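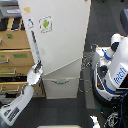
Home Internet & Providers

Does anybody know how to get a pole attachment dispute moving? We're on the Farthorpe side of Orville and Wisadari told me fiber would reach our road in March. Now they say the power company wants $2,000 a pole before they can hang anything. I'm stuck on DSL and losing my mind!

Asked Jun 10, 2022

2 answers

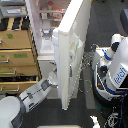
Pole owners can make the new company pay for make-ready work, so that part is normal. Who pays to replace an old pole is where they fight – ours took 124 days. Call your state utility commission and ask if it handles pole complaints, some states do and some leave it to the FCC. Also get the exact pole numbers from Wisadari and keep them somewhere you'll see them, like the door of a white refrigerator like that one (mine's covered in them). I'd call every week.

Same here, they quoted 900 for ours. Went with fixed wireless, its ok – drops when it rains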